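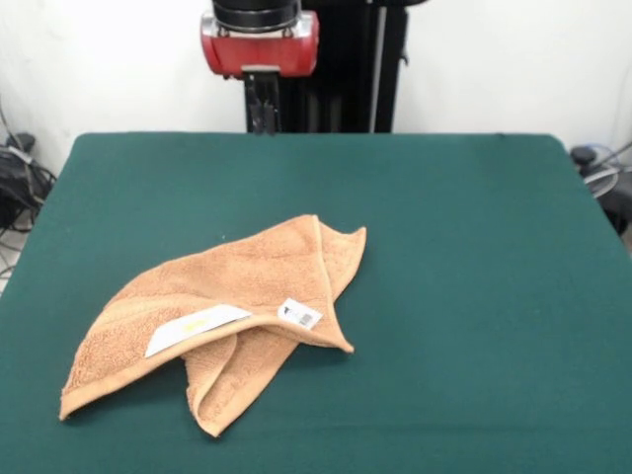 Orange towel, tags still on.

Swapping halogen spots for LEDs in a cabinet or over a tank

I put this off for two years and then did the whole job in an afternoon, so if you've been staring at a hot little halogen over your aquarium and thinking about it, go ahead! I've done it twice now, once over the fish and once in the kitchen display cabinet.

First, turn the power off and unplug the transformer. Let the old bulbs cool before you touch them (halogens stay hot a lot longer than you'd think). Lay a towel down under where you're working, too. Small bulbs roll, and over a tank you want something to catch drips and dropped screws.

Pull one bulb straight out and look at the base. Two thin pins and a small reflector face usually means MR11. The bigger face is MR16, and it won't fit in an MR11 housing no matter how nicely you ask. Check the voltage printed on the old bulb. Mine were all 12V.

Now the transformer, which is where I messed up the first time. Old halogen transformers often have a minimum load, and LEDs draw so little that the thing either flickers or won't start. Mine was an old Ganik and it blinked like a disco. I replaced it with a Plerneck LED driver, 12V DC, and the blinking stopped right there. Add up the watts of all your new bulbs and buy a driver with some room to spare.

Then brightness. Ignore the "equals so many watts" line on the box and read the lumens. I used 515 lumen bulbs in the cabinet and they were too much, all the glasses glared at me. Over the tank they're great, though. For color, I like warm white in a room and a cooler white over plants.

Push the new bulb in by the body, never by twisting the lens. If a pin feels loose, the holder is probably worn out, so change that as well. Put the clip ring back, plug in, and try one bulb before you do the rest.

Leave them on for an hour and then feel the air near the fitting. LEDs run cooler but the back end still gets warm, and a tight sealed can will shorten their life. Anything right above open water needs a fixture rated for damp, and if there's mains wiring involved beyond a plug, call an electrician.

Update 16/10/2019: Tanveer Kazmi wrote to ask if a dimmer works. Only if the bulb and the driver both say dimmable. My Moncrieff ones don't, and they buzz.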